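Clonham Bench Set

A data card for the people who pack, lift, stack and sort at Warlow, and for anyone else who finds it useful

What this is

The Clonham Bench Set is a collection of 1,486 simulated runs of a robot arm working with a single block on a tabletop. We put it together while planning the new handling bench at our Clonham site, where parts come off the line and have to be picked up, turned and set down again many times a shift. The runs were made in a simulator called Lirel, before anything was bolted to a floor.

We have tried to write this card so that a person who has spent years at the bench can read it as comfortably as a person who trains models for a living. If a sentence in it makes you feel left out, please tell us and we will fix the sentence.

Why we made it

When word got round that an arm was coming, people had questions, and they were good ones. Who decides how fast it goes? What happens to the early shift? Will I still be doing the part of the job I like? A spreadsheet was never going to answer those, so we started showing runs on the screen in the break room at half past two, when the shifts overlap, and letting people talk over them (loudly, most days!).

A lot of what is in the set came out of those afternoons. The bench crew asked for slower approaches, for blocks set down at awkward angles, and for runs in harsh light, which the people working near the big doors know all about. We added 200 runs for the angles and another 200 for the light, and they are marked as such in the notes column.

What the work looks like

Every run uses the same basic arrangement, an arm with a two-fingered gripper standing on a wide table, and one block within reach. The background changes from group to group – some are plain rooms, and some are large old halls with daylight coming in through the sides and the roof, so that patches of light and shadow fall across the tabletop and the arm itself goes very dark.

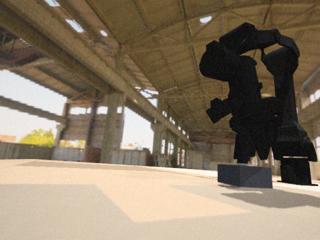
What changes for people

The plan covers 6 positions on the bench. Nobody loses a place under it, and that is written into the agreement, but the jobs do shift. There is less lifting and twisting, more checking, and more time spent setting up the next batch. A few of us are glad of that and a few of us will miss the rhythm of the old way, and both of those feelings came up in July and deserve to be heard again when the bench opens.

Anyone at the bench can stop the arm at any time and does not have to give a reason. Stops are logged by machine only, never by name.

What is in the folders

runs – one file per run, with arm positions and gripper state
stills – rendered views of the table
notes – plain-language comments from the bench crew, lightly tidied for spelling

The viewer is a small program called Bùi. Open it, point it at the runs folder and press play. Older office computers take a minute to wake up to it, so give it time.

Known gaps

There are no people in any of the runs, so please don't use the set to judge how safe it is to stand near an arm. There is only ever one block, and real parts arrive in heaps. Sound is missing too, and the crew reminded us more than once that they do half their checking by ear.

Using and sharing

You are welcome to use the set for training, teaching or your own planning at work. Keep this card with the files when you pass them on, and leave the crew's notes in the words they chose. Corrections can go in the notes folder or on the paper sheet by the break room door, which gets read just as often.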